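Cestthorpe Evening Classes
Basketry and Cord Work, Unit 4: Storage baskets
Handout for session 3
Tutor: Quyên Châu

What this session covers

Last time we finished the round mats. This session moves on to rectangular storage baskets, the sort used on open shelves for linen, paper or toys. We look at how the base, the walls and the rim are built, and then at how a handle opening is made. Bring your sample card from session 2, a tape measure and a blunt needle.

Materials

Paper cord is sold by weight and by thickness. It is made from a strip of paper twisted tightly along its length, and it can be dyed before or after twisting. It takes a sharp bend well, so it suits square corners. It does not like standing water. Damp it with a sponge before weaving and leave it to dry in shape.

Seagrass and jute can be used for the same patterns. Seagrass is stiffer and varies in thickness along the strand. Jute is softer and sheds fibres, and a basket made only of jute needs a frame or it will lean.

The class stock comes from Georgiev and is kept in the tall cupboard. The green is shade 214. Please sign out what you take.

The base

The base is worked first, flat on the table. Lay the long strands side by side and weave the short ones over and under. Keep the surface flat, as any ridge will show when the basket is standing. Measure both diagonals before you turn up the sides. If they differ, the base is out of square and should be eased back by hand.

The walls

Turn the strands up at the edge of the base to make the uprights. The wall is then woven in horizontal rows. With a twisted cord, the rows give a ribbed surface quite different from the flat weave of the base. Pack each row down with your fingers before starting the next.

Tension is the usual difficulty. Beginners pull hard at the corners and go slack along the sides. Gaps let light through, so hold the work up to a window every few rows. A few small gaps do no harm in a shelf basket, but very loose rows will spread when the basket is filled.

The rim and the handle opening

The rim is a thicker band that covers the cut ends and stiffens the top edge. On a rectangular basket it has to turn sharply at each corner. 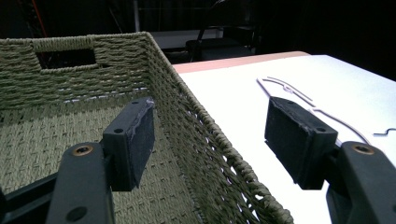
A handle opening is planned before the wall reaches its full height. Mark the width on the uprights, turn the weaver back at each mark and work the two sides separately until the slot is deep enough for a hand. Then carry the rows across again. Leave enough wall over the slot to take the weight. The Okex pattern sheet allows 18 rows below the opening, and the Fledemero sheet leaves that to the maker.

Bind the edges of the slot if the cord feels rough.

Care

Dust with a dry brush. Wipe marks with a barely damp cloth and stand the basket on its base to dry. Do not hang a full basket from one handle.

For next time

Finish the base and weave the first few rows of the wall. Write down the cord you used and how much was left over. We start rims in April, and unfinished walls can be brought along then.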